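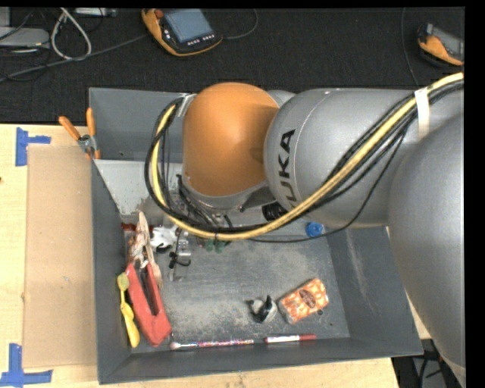 06/08/2023 – glue tests, batch 2. Started with the hide glue again because the Prolarstead order can't wait for me to feel good about it. Soaked 40 g overnight, heated slow, strained through the old stocking. Smelled fine. Spread on the maple offcuts, clamped, left alone. Offcuts for the next round go in a gray bin with no lid, same sort as the one on the light wood tabletop, so please don't put them back in the scrap pile, Gus. I sorted those by grain and it took forever.

Results so far, not great. Maple to maple held. Maple to walnut let go on two joints out of the set, clean break along the glue line, so starved or chilled, can't tell which. Thanakorn thinks chilled. He warmed his pieces on the radiator first and had no failures, but he also used more glue so that proves nothing much. Need to do it again properly, one change at a time.

Liquid stuff from Ponetti: opens longer, nice to work with, creeps. Chair leg from March has moved enough to catch a fingernail on. Not using it on anything that carries weight. OK for veneer maybe.

Sanding before glue – Subira says don't go past 219 grit and I asked her where on earth that number comes from. It was a typo in her notes, she ment 220. Have been repeating it to people for weeks. Fixed on the wall chart now. The 600 paper is for finish only, and someone has been using it on joints, I can tell because it's all gummed up.

To do
– redo maple/walnut, warmed and not warmed, same spread
– new thermometer for the glue pot, this one sticks
– ask Damir if the Nirker clamps are coming back this month or what
– label jars!! two of them look identical and one is shellac
– Bradley wants a sample joint to show the customer, give him a maple one

Glue left in the pot tonight is still good, lid on, in the fridge behind the milk. Do not reheat it more than once more. Will break the rest of teh joints tomorrow morning before the saw gets going.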